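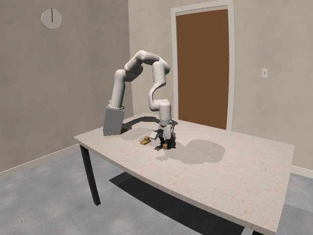

Fig. 1. Simulated cell, gripper at table height near two groups of golden-brown blocks.

Week 3 handout: working rules for pick-and-place in the simulator
Course lead: Lizelle Naidoo. Lab questions to Chantelle Fourie.

These rules apply to every run you submit, and they are the same ones we use on the real arm in November. Treat the simulated table as you would the real one.

Before a run
Load the cell file and leave the base position alone. Set the approach height, then the speed limit. Write both in the run sheet before you press start.

Approach
Come down vertically for the last part of the move. With the fingers this low, any sideways motion can hit a neighboring part or the tabletop. Sideways moves are made at travel height only.

Grasp
Close on the part, wait, and check the finger position reading. If the reading says the gripper is fully closed, you have missed. Go back up and log it as a miss. Do not retry from the low position.

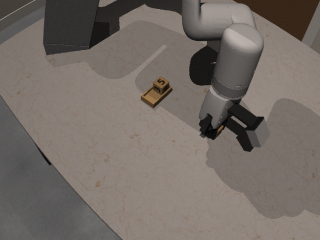 Fig. 2. Numbered cube in the tray, lower left half of the tray empty. Gripper at a second wooden piece.

Placing in a tray
Plan against the tray walls and against anything already in the tray. A cube that stands higher than the walls sets your clearance, so measure from its top face. Line the part up with the tray before you lower it. Shadows are no guide to height; use the pose readout.

Logging
Keep failed runs. The Vedum set has 1,558 runs, and 355 of them are failures we still use in marking. A log with gaps is returned unmarked.

Filed under: Robotics > Lab Practice > Handouts

Related
Week 2: Frames and tool offsets
Week 4: Stop categories and safe restart
Run sheet template (Molefe lab)

Last updated: Jan 25, 2019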